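Notebook, wrist camera software
31 August 2019
Written by Vitória. Heike and Alfie, please correct me if I have some detail wrong.

Goal of today: make the gripper mask work on frames from every wrist camera, so that the segmentation in Ellik stops counting our own hardware as an obstacle.

Where we were on Friday
The mask was one fixed polygon per camera, drawn by hand by Neville in November and never changed. When a camera is mounted again after a repair, the polygon is off by a few pixels and a thin strip of black plastic is left outside. The planner then sees an object very near to the hand and refuses to close. Alfie lost a good part of his afternoon to this.

What I changed
The polygon is now only a starting guess. The code looks for the outline of the black part inside a band of 16 pixels on each side of the guess, and moves the points to the strongest edge. I also tried to use the screw heads as anchor points. They have a bright ring and should be easy to find, but a ring can leave the view when the camera is turned a little, so they only vote and do not decide.

Results
I ran it on 40 frames from the kitchen set. 39 came out with a mask I would accept by eye. The bad one was my own mistake, I had loaded the polygon of the other camera. Run time is not measured yet.

I keep four views with this entry because they are different kinds of difficulty.

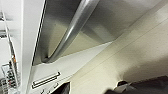
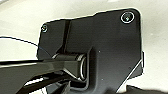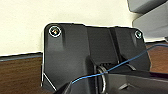
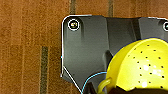 Notes on the four
First: the gripper is only at the bottom and it is blurred, so the edge search has a soft edge to work with. The bright bar on the steel is a much stronger line, and with a wider band I would worry about it.
Second: pale background, good contrast. Easy.
Third: the blue wire passes over the bracket. The mask must not jump to it - I now ignore edges with strong colour.
Fourth: the yellow colander is in front of the housing. Here the mask should give way to the object, and at present it does not. Qiuyue suggests to use colour again, but I do not like to depend on it for dark objects.

To do
Ask Heike if the Kershaw calibration file can store the corrected points.
Repeat with 2 polygons per camera, one for open fingers and one for closed.
Measure the run time on the small computer.
Alfie to try the branch before it is merged.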